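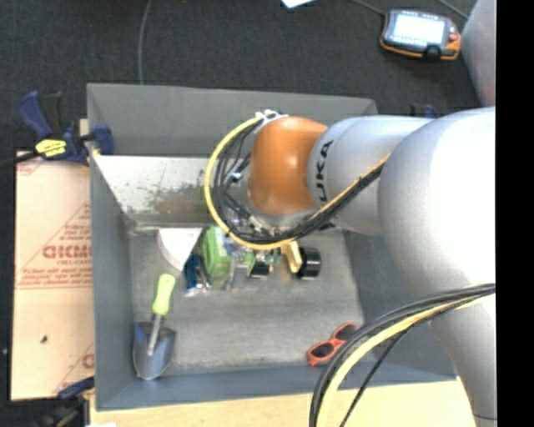

I gave up on takeaway apps in February, and since a few of you asked in the comments how that went, I thought I'd finally sit down with a pot of tea and write it all out properly.

A bit of background first. We moved out to Sosberg for my job, and for the first couple of years the only thing that would deliver to our road was the pizza place by the station, and you had to ring them and spell the street name every single time. Then Stilent arrived, and after that Brabec, and suddenly there were curries and noodles and a rather good Lebanese place, all turning up at the door while I was still in my slippers. I was delighted! I told everybody. I think I signed up half my office with one of those codes that gives you both a free pudding.

What I hadn't done was look at the bank statement. When I did (it was a wet evening and I was meant to be doing my tax) I found I'd spent 520 on deliveries since the beginning of December. That's a decent weekend away, or a new cooker. A good chunk of it was fees, too: the delivery fee, the service fee, the small order fee when I only wanted soup, and the tip on top, which I don't begrudge for a moment because those riders come up our hill in all weathers.

So I deleted both apps and made myself a rule that if I wanted somebody else's cooking I had to walk to it or ring them up. The first fortnight was miserable, I won't pretend otherwise. I ate a lot of toast. But then I rang the Lebanese place and got chatting with Omolara Effiong, who looks after the orders there in the evenings, and she told me that if I collected it myself they'd do the same meal for 20 per cent less. Same food, same boxes, and a ten-minute walk with something warm under my arm on the way home.

I asked her whether the apps were worth it for them and she gave me a long look over the counter. They do bring people in, she said, especially when it's raining, and some of those people do become regulars. But the commission is steep and the kitchen gets swamped when three tablets start pinging at once. They dropped one of them over the summer and kept the other, and she's still not sure they picked the right one.

Now there's Zornent, which put a leaflet through the door last week promising a flat monthly fee and no service charge at all. My husband thinks we should try it. I've done the sums on the back of the leaflet and we'd have to order at least 2 times a week for it to be any cheaper than collecting, and I know perfectly well that we'd end up ordering four times to get our money's worth. The leaflet is still on the fridge, mind you.

Next week I'll write up the lentil soup I've been making instead, which a couple of you wanted. It needs more lemon than you'd think.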